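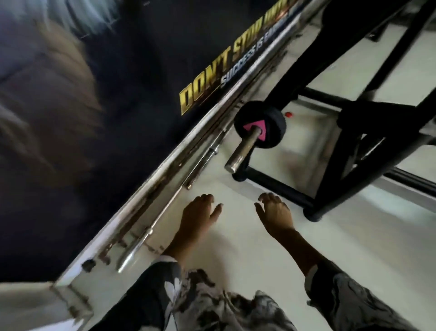 Is a twelve-month gym contract ever better value than paying month by month?

Macedo, September 21, 2021

My local place in Clerholm wants 44 a month with no tie-in, or a lower rate if I sign for the year. The chap on the desk says everyone takes the year. I have joined gyms before and stopped going by spring.

Arlindo Quintana

Paying by the month is the safer bet for anyone who has already given up on a gym once. The yearly rate only saves you money if you keep going for the whole year, and by your own account you don't. Work out how many months you lasted last time, multiply it by the monthly price and compare that with the full cost of the contract. I did this sum for myself and it wasn't close.

I'd also be wary of "everyone takes the year". He would say that, it's his job. Ask him how many of them still come in.

Some other things to look at before you sign:

The joining fee. It is sometimes waived for yearly members and sometimes quietly moved into the first payment.

What happens when the year is up. Mine rolled over into another year unless I wrote in beforehand, and that line was on the back of the form.

Whether you can freeze it if you're ill or away. "Can" and "can for a fee" are different answers, so get the fee in writing.

Macedo

Thanks. The form does say it renews, I hadn't spotted that. There is a freeze but they want a doctor's letter. Has anyone found the yearly deal worth having, or is it all a con?

Valquíria Marinho 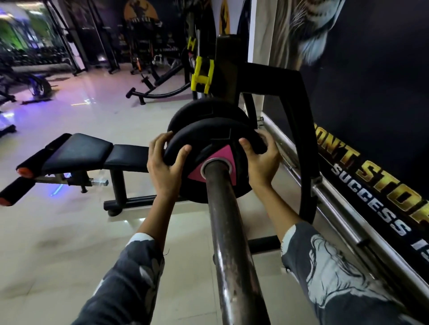 I wouldn't call it a con, but I'd want to know what the money is being spent on, and the tour won't show you. I was with Perkar for 11 months of a twelve-month deal and the tour was all mirrors and smoothies. Go in at the time you'd normally train, on a day pass if they'll sell you one, and have a proper nose about where people load their own weights. A bar that is scuffed, with rust-brown patches along it, doesn't bother me much, as a plate will still slide on to it. Seats that wobble and cables that fray do bother me, and so does a "being repaired" sign that looks as if it has been up since last October. If the kit you care about is out of use and they can't tell you when it's coming back, you'd be mad to promise them a year.

The other thing is crowds. A gym sells far more memberships than it has room for, and it relies on most people staying at home. I don't think that's wicked, it's just how the price gets so low, but it does mean six in the evening can be miserable. At the old Clummont branch I used to queue for the leg press and then queue again for a shower. If you can go at lunch you'll have a much better time of it, and some places do an off-peak rate which they never mention unless asked.

As for whether the year is worth it — it was for me, just about. I went twice a week, I lived over the road, and I knew I wasn't moving house. Take any of those away and I'd have lost money. I still left a month early and paid for the last one without going, so perhaps don't hold me up as a model.

Macedo

Living over the road would help. I'm two buses away.

Valquíria Marinho

Then no, don't sign for a year. Two buses in the rain with a bag? Pay for one month, see how many times you go, and haggle after that. They'll still want your money in the new year, whatever they tell you about the offer ending tonight. The offer at mine "ended tonight" for 6 weeks.

clerholm4

just go running, its free

Arlindo Quintana

Running isn't free if you've seen the price of shoes lately. One more for Macedo, as I forgot it earlier. When you do leave, send the notice by email and keep their reply. Telling the person on the desk counts for nothing if that person has gone by the time the next payment comes out, and cancelling the payment at your bank doesn't end the contract. I had four letters from mine about a month I thought I'd finished with. I paid it in the end, and I'm still cross.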